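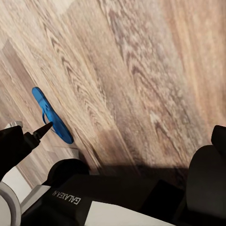

Wood Floors in Older Apartments: Why They Squeak and What Tenants Do About It
Samuele Morelli
27 April 2019

1. Background

Picked this topic after moving into a building with very loud floors. Wood moves with humidity. Dries out in winter, boards shrink, gaps open up, nails loosen. Then every step rubs board on nail or board on board. Grain matters too. Flat-sawn boards (the ones with the arch shapes in the grain) move more across the width than quarter-sawn ones.

2. Method

Short survey, paper and online, handed out in Jellard and Ostari. Sent out 440, got back 18 from Ostari and the rest of the replies from Jellard, so the two towns are not really comparable. Questions on age of building, type of floor, noise, repairs. Started in November when the heating was on, wich probably pushed the complaints up.

3. Results

Most complaints were hallways and doorways. Makes sense, most foot traffic. Bedrooms next. Kitchens hardly came up, a lot of them have tile.

Fixes people tried: talcum powder in the gaps, rugs, screws from above, calling the landlord. Powder helped for a few weeks. Screws worked best but only where the joist was found first. Rugs just muffle it. One tenant in Ostari got a quote of 2,977 for a full relay, didnt go ahead.

4. Problems

Low reply rate. No humidity readings, the meter came too late. "Loud" means different things to different people, should have used a scale.

5. Next steps

Repeat in summer with the same tenants. Measure humidity in over 20 rooms. Add a question on underlay.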